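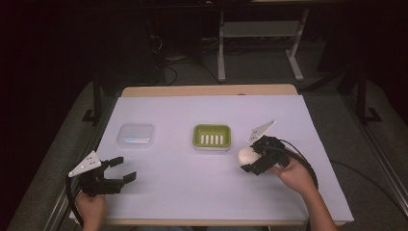

Kiyoshi Imai wrote: The replay tool should reject any episode in which the two wrist streams differ by more than 40 ms. I do not agree with leaving that choice to the operator.

Home | Forums | Software | Perception

jhollis
The present default in Pitar is 100 ms, and it was set in January for a slower tracker. Of the 1089 episodes in the soap dish set, a limit of 40 ms would discard roughly a third. I would ask that the limit remain a setting.

ulel_admin
Both positions are noted. Please state which stage of the pipeline is affected.

jhollis
Pose alignment only. The detector runs on single images and is indifferent to the offset. Its weak point is the clear plastic lid, where reflected streaks are returned as edges – the green and white dish gives no such trouble.

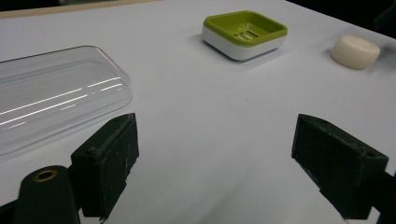 Re: Proposed change to episode filter

Kiyoshi Imai
The lid is a separate matter and should have its own ticket. A policy trained on misaligned poses will close the fingers late, whatever the detector reports.

jhollis
I accept that for grasping. For the approach phase I do not, and the filter should treat the two phases separately.

ulel_admin
A per-phase limit will be added to the next build for review.

3 shares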